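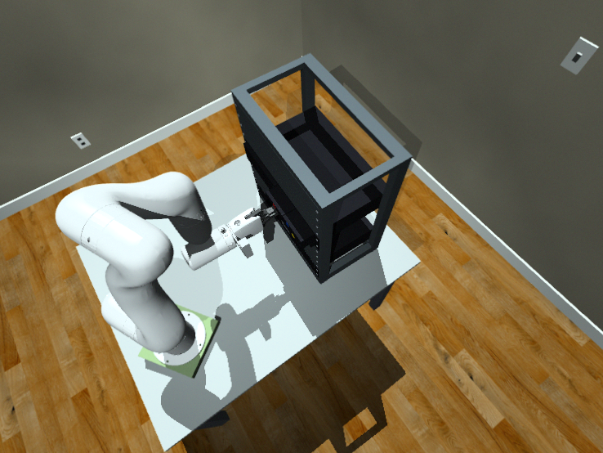 An open rack on a white table, with a wooden plank floor beneath.

Print this article | E-mail this article

Small Towns Take a Second Look at the Public Record

For most of its history the district of Jiltolberg kept its records in the cellar of the town hall. Deeds, tax rolls, school registers and building permits were stored in the order in which they arrived. A request for a single page could occupy a clerk for an entire morning.

The district council approved a new records program 19 years after the first proposal was made. Its purpose was modest. Every volume was to be listed, cleaned and placed where it could be found again. Copying came second, and began with the land registers, which residents request more often than any other series.

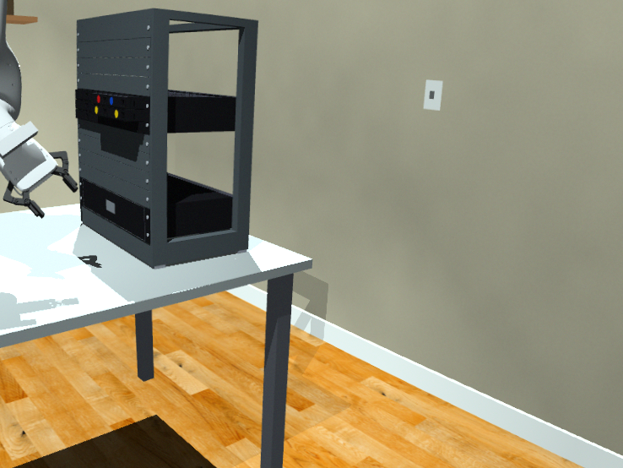
The neighboring town of Troklow joined the program in its second year and brought 4000 bound volumes with it. Many had been damaged in a July flood and were held together with string. The two towns now share a reading room, which opens at 9 a.m. and charges no fee for local residents.

Costs remain a concern. Repair of the older bindings is carried out by the Prado workshop, which accepts 900 volumes a year under the present contract. Some members of the council have asked whether the less frequently used series should be repaired at all.
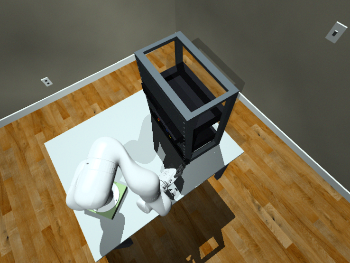 Family historians have been the most regular visitors, followed by surveyors and owners of older houses. The Rasia parish registers, long thought to be lost, were identified during the listing of the school papers and may now be read by appointment. Readers are limited to 2 registers at a time. Requests for the permit files should be made in writing until the listing of that series is complete.

E-mail this article | Print this article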